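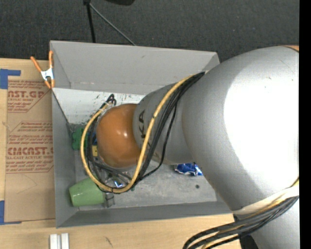
A gray bin on a light wooden tabletop, with tall, flat walls and a scuff to its name.

I own too many bins. I have bins with lids, bins with wheels, a bin that came with a smaller bin inside it, and a very pretty wire one that drops pens straight onto the floor. So when I decided to sort out the back half of my house this June, I made myself one rule: plain, open, gray, rectangular, and nothing else comes through the door.

I bought mine at Nanach, the surplus place out on the Kellmont road, where they're stacked by the loading door and you have to wrestle them apart (bring gloves, I mean it!). They were $13 each. I took three, which felt very restrained of me, and drove home with one of them belted into the passenger seat.

What I love is how dull they are. Tall sides, flat sides, no cute cutout handles for a charging cable to crawl out through. A tall wall means you can sort fast and sloppy, just toss things in from where you're standing, and they stay tossed. I'd been using shallow trays for years and wondering why my table always looked like a yard sale.

The table matters too, by the way. I tried working on the floor first and lasted 40 minutes before my knees filed a complaint. Up on a wooden tabletop the bin sits at a good height for reaching in, although mine is a bit high for me and I end up on tiptoe for whatever has slid to the far corner. If you're short, look for a lower table before you look for a shallower bin.

My method, if you can call it that, goes drawer by drawer. Everything from one drawer goes in the bin, the drawer gets wiped out and goes back empty, and then I pick through the pile with a cup of coffee. Batteries in a jar. Keys in a bowl, including the ones that fit nothing. Tape measures, of which I seem to own a whole family, on a hook. The kitchen drawer took me an entire evening and I found a thermometer I'd replaced twice.

Scuffs don't bother me. Gray hides a lot, and the dark marks that do show up on the walls mostly come off with dish soap and an old sponge. I did try the Ilance cleaning paste a reader wrote in about, and it smelled lovely and did about as much as the soap.

One warning about stacking. Nested empty, these bins grip each other like they're afraid of the dark, so I slide a strip of cardboard between them now. Full ones I keep side by side along the wall in the hall, under the coats.

Next up is the sewing closet. Gebremichael Fabrics has its remnant sale at the end of the month, and I'd like to have one shelf clear before I go in there and undo it all.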